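**White T-shirts with a black print turning gray after a few washes**

*Posted in Laundry and Textile Care, Nurstead Help Board*

**hollowbobbin**

I have 12 white T-shirts with a large black print on the front. They were ordered as one batch, a Cekular blank with the print done by a local shop. After five washes the white fabric has a gray cast, worst in the area next to the print. The print itself is still dark and has no visible cracks. The inside of the shirt behind the print is grayer than the sleeves.

Wash conditions: front loader, warm cycle, 1000 rpm spin, Baledis powder at the dose printed on the box. The water in Khaemba is hard. I add no softener. The shirts go in with towels and socks, all white or close to it.

What I want to know is whether the ink is bleeding or whether this is something in the wash. If it is the ink, I would like to go back to the print shop while they will still talk to me. 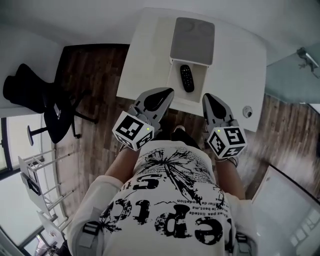
**selvedge_ed**

It's the ink. Cheap black always bleeds. Take them back and ask for a refund.

**tubandplate**

I would not go back to the shop yet. A cured plastisol print does not bleed in water. It is a plastic film sitting on the fabric and there is no free dye in it to move. Water-based black can lose some pigment if it was not cured hot enough, so first find out which one you have. Stretch the print slightly and rub it with a thumb. Plastisol feels like a thin rubbery layer. Water-based ink has almost no feel and you can see the knit through it.

Then do a rub test. Wet a white cloth, press it on the print, and rub with firm pressure for a minute. If gray or black comes off on the cloth, the ink was undercured and you have a fair complaint. If the cloth stays clean, look at the wash.

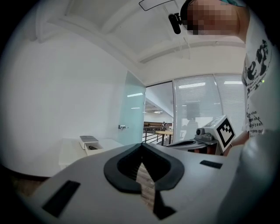

My guess is detergent and mineral residue. In hard water, part of the detergent is used up by calcium before it does any cleaning. What is left is too weak to keep soil suspended, and the soil settles back onto the fabric. The gray is strongest behind a print for a simple reason – the film blocks water from passing through the cloth, so that patch rinses badly. Body oil also collects there.

Steps, in this order:

1. Turn the shirts inside out.
2. Wash them alone, without towels, with the drum no more than two-thirds full.
3. Use the hard water dose. On most boxes it is a separate line in the table.
4. Add an oxygen bleach and wash warm. Check the bleach label for prints first.
5. Run a second rinse.

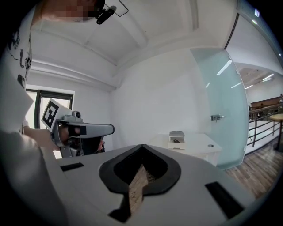

Repeat the cycle once before judging the result. Residue that built up over several washes will not leave in one. Do not use chlorine bleach, which can yellow any polyester in the blend and may dull the print. Do not iron on the print side. Plastisol softens under an iron and will stick to the plate.

Drop the spin to the next setting down as well. It has no effect on the gray, but hard creases across a print are where cracks start.

**hollowbobbin**

Rub test done on two of them, cloth stayed clean. The print feels rubbery, so plastisol. I was reading the soft water line on the Baledis box. Running the first load tonight with the higher dose.

**tubandplate**

Check the filter while you are at it. If the machine has a hot drum-clean program, run that empty before the shirts go in.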